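October progress report to Botolari – gripper comparison on soft goods

Thank you again for your patience while we got the second bench running. I know the last report was mostly about floor space and power outlets, and I promised that the next one would have some gripper results in it, so I am very happy to be able to write this one. I have tried to put things in the order in which we learned them, and I hope you will forgive me if that makes it a little longer than it needed to be.

## Where we are

The grant covers a comparison of six fingertip designs on clothing and household textiles, using the same arm, the same controller and the same two operators throughout. As of this week, four of the six designs have been through the full set of tasks. The other two are printed and waiting. One of them needs a longer mounting screw than the ones we stock, and the order has gone in.

So far we have logged 158 complete trials that we are willing to stand behind. We ran more than that, but I have left out everything from the first days, when the wrist camera was still slipping in its clamp and the height readings wandered over the course of a morning. I would sooner give you a smaller number now than have to take some of it back in the final report. The raw files from those early days are still on our server, clearly marked, in case anyone on your side would like to look at them.

Each trial is one of the following:

- pick up a single garment from a flat pile and move it to the other half of the surface
- separate two garments that are touching
- find an edge or a waistband and lift by it
- lay a garment down and smooth it once

The last one is still our weakest and I will come back to it.

## The fingertips

We began with the wide, rubber-faced pads that came with the Provow gripper, partly because they were already on the arm and partly because we wanted a baseline that anybody could buy. They did better than I had expected on towels and heavy sweatshirts. On thin jersey they tended to push the cloth ahead of them until it made a ridge, and then the ridge would fold over away from the fingers. You could watch it happen and know three seconds in advance that the pick was gone.

The second and third designs were our own, both short, one with a shallow scoop and one with a row of small teeth. The scoop was gentle and slow. The teeth worked nicely on fleece, and I was briefly very fond of them, but they left pulled threads in a knit top and we agreed not to go on with them for anything that a person would want to wear afterward. They stay in the comparison for the sake of completeness.

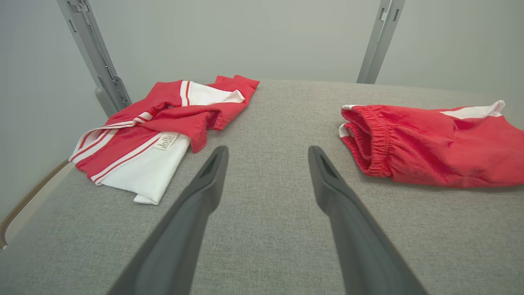 Our fourth design, the long tapered one, is where most of our attention has gone since the summer. We made it after noticing how often the pads were simply too wide to get in beside a garment without disturbing the one next to it. With the narrower shape the operator can bring both tips down into a gap, choose a side, and go in low along the cloth. The red sports set has become our favorite test for this – the shirt loosely bunched on the left, the shorts crumpled on the right, and open gray fabric between them for the fingers to start from. The gathered waistband on the shorts faces the gap, and those little pleats give a narrow tip something to get hold of, where a flat panel of shirt gives it very little. Having the two pieces in the same bright red is also a fair challenge for the vision software, which likes to treat them as one object whenever the gap between them closes up.

On the edge-and-waistband task, the tapered fingers succeeded on the first attempt in 76 percent of trials. None of the other three designs came close to that, and I will send the full table with the next invoice once the remaining two have been through. I would ask you to hold on to the figure loosely until then. Our operators have had the most practice with this design, and some of the improvement surely belongs to them.

There are drawbacks, and you should hear about those as well. Long fingers flex. When the arm comes down a little too hard, the tips spread before the force reading rises enough to stop the motion, and the operator feels this as a kind of sponginess in the hand controls. We have slowed the last part of the descent, which helps and also makes every trial longer. A stiffer print is being tried at the moment. I don't have anything to report on it yet apart from the fact that it fits.

## Camera placement

We tried the small camera in two positions, one at the wrist looking down along the fingers and one on a side arm. The operators had asked for the side view, and I had expected it to win, as it gives a much better sense of height. After a week of switching back and forth they both asked to have the wrist view as the main picture and the side view in the corner. They said that with the wrist view they could line up the tips with a seam or a waistband without thinking about it, and that they only glanced across to the side view in the final moment before contact.

For the software this is also the more useful arrangement. The fingers always appear in the same part of the wrist picture, so their position can be taken as known. What remains difficult is that the fingers cover the very bit of cloth we would most like to see at the moment of closing. Narrower fingers cover less of it, of course, and that is one more small point in favor of the fourth design.

Keeping the clamp tight turned out to be a matter of a proper lock washer and a line of paint across the screw head, so that any movement shows up when the bench is checked in the morning. It cost next to nothing and I am a little embarrassed that we didn't do it in the first week.

## Controllers

The comparison of the Politis controller with our older one was meant to be a side question, and it has taken up more time than I planned. The Politis unit gives smoother motion at low speed, and on cloth low speed is where everything happens. It also dropped its connection on several afternoons, always after a long session and never in the morning. We have moved it to its own power strip and its own network switch. There have been no dropouts since then, although I would like another couple of weeks before I call the matter settled.

All of the trials counted above were run on the older controller, so the fingertip results are not affected by any of this.

## Smoothing

I said I would come back to the smoothing task. None of the four designs does it well. The wide pads are the best of them, as you might guess, because they can be laid flat and drawn across the cloth. The tapered fingers leave two narrow tracks and not much else. We had hoped to find one shape that could manage all four tasks, and I am starting to think that the sensible outcome may be a quick change between two sets of fingers. Our colleagues at Grestier have a magnetic coupling that might suit and have offered to lend us one. If you have any objection to our spending a few days on that, please let me know, as it goes slightly beyond what we wrote in the proposal.

## Spending and schedule

We are under budget on materials and a little over on operator hours, mainly on account of the controller work. Taken together the two nearly cancel out, and I am not asking for any change to the total. I would like permission to move the unspent part of the materials line across to hours, and I can fill in whichever form you prefer for that.

The plan for the coming period is as follows:

1. Finish designs five and six on the full set of tasks.
2. Repeat part of the waistband task with the operators swapping designs more often, to see how much of the result is practice.
3. Run a shorter set on the Politis controller with the tapered fingers.
4. Try the Grestier coupling, if you agree.

You are very welcome to come and see the bench in use. Wednesday is usually our best day, with both operators in and the arm running from 10 a.m. onward, and we would be glad to let anyone from Botolari have a turn at the hand controls. It is harder than it looks for the first few minutes, and then rather enjoyable. Please do bring a garment or two of your own if you would like to see how they behave – thin, slippery things especially, as we are short of those.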